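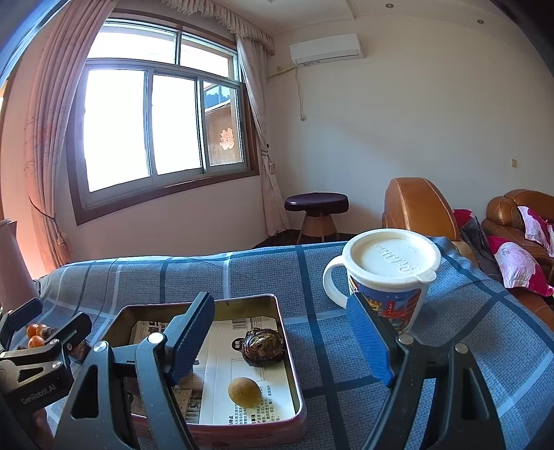 A hand-held gripper open over the tin tray, with the carved ornament and small fruit inside.

Brikcombe College Robotics Society
Minutes of the May project meeting

The meeting opened at 16:20. Twelve members attended and apologies were received from two. The minutes of the previous meeting were approved with one correction: the Talavera entry deadline is noon.

1. Tray-sorting project
The project group reported that 116 recordings have been accepted for the household objects set. A further 20 were rejected at review, mostly for late starts. Members asked whether the ornament and the fruit should be treated as one task or two. It was agreed to label them separately – the grip width differs too much for a shared label. The mug with the printed cityscape will be left out of the task list until the handling notes have been written.
Action: project group to revise the label sheet and circulate it.

2. Talavera Student Challenge
The society will enter one team of 5 in the manipulation class. The draft technical report was tabled. Members found the section on finger pads too short and asked for the wear measurements to be added as an appendix. The entry from Urkness School will be prepared separately, although the two teams will share practice time.
Action: team captain to submit the entry form.

3. Software
Version two of Endotport, the society's labelling program, is in use on all club machines. The log shows 3,457 labelled segments to date. Two members reported that the program closes when a file name contains a space. File names are to use underscores until this is corrected.

4. Equipment
A request for spare finger pads was approved. The purchase of a second charging cabinet was deferred to the next meeting.

5. Any other business
New members asked for a repeat of the introductory session on opening and closing speed. This will be held before the next meeting, starting at 15:30.

The meeting closed at 17:35.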